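Let the kids do the boring task

By Gleice Andrade
March

Every spring the robotics club here has the same fight. Half want the Aguiar contest, where machines shove each other off a mat. Loud, fun, parents love it. The other half want to teach an arm to put a bread roll in a basket.

I'm with the bread people.
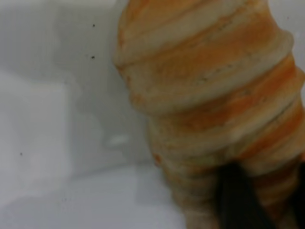 Up against the roll, from the wrist camera.

Shoving is easy to score. Gripping is hard, and you learn more per hour – I'd put money on it. How far in? How tight? Which end? Kids argue over this stuff on a Friday night, on purpose. When did a shoving match ever do that.
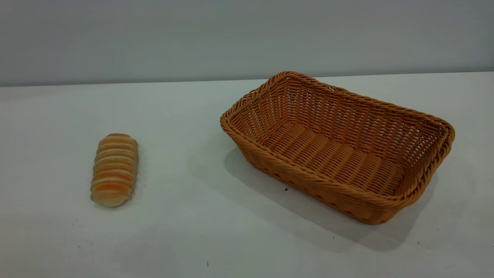
Roll on the left, basket on the right.

Yes it looks like nothing. A toy roll, a basket, a white table. Try writing down every step between them tho. My group filled 2 pages and still forgot to say let go.

So fund it. Same money as the mat, same room, same hours. Give it a table at the open house to, not the hallway.

Comments

Karim Berrada: My daughter is in the shoving half and she learned plenty, thanks.

Sânziana H.: Forgot to say let go!! We did that too.

Raíssa Siqueira: Can they do both? Alternate years maybe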